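How to pack for a small island stay

If you have booked a few nights on Brekholm, or any little island where the boat comes once a day and the shop is a shelf in somebody's porch, it pays to do your packing slowly and with a cup of tea beside you. My first time over I took far too many jumpers and no torch, and Fiona Laing, who runs the cabins, very kindly lent me hers for the whole week!

Start with the bag itself. A soft holdall is much easier than a case on wheels, as the path up from the jetty is 160 steps of sand and tree root. Line it with a strong bin bag, fold the top over twice and tuck it down the side – spray gets everywhere on the crossing, even in June.
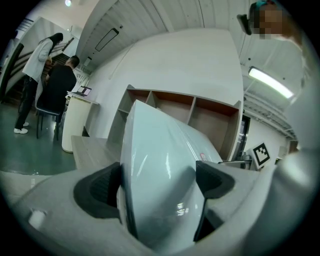
Next, lay out your clothes and put a third of them back in the wardrobe. You will live in swimming things and one warm top. Roll everything tightly, with the heavy bits at the bottom, and keep a dry T-shirt and your sandals at the very top so you can change when you land.

Then do your food. The cabins have gas rings and a kettle, but bring your own coffee, oil, salt and anything you can't face breakfast without. Six eggs travel quite happily in a lidded tub with a tea towel stuffed round them (I have only lost one so far).

Last of all, fill your water bottles before you leave Kollarton, put your cash in a zip-up pocket and be on the quay by half past eight. The boat takes 16 people and the skipper, Jenő, does like to get away early if the wind is picking up.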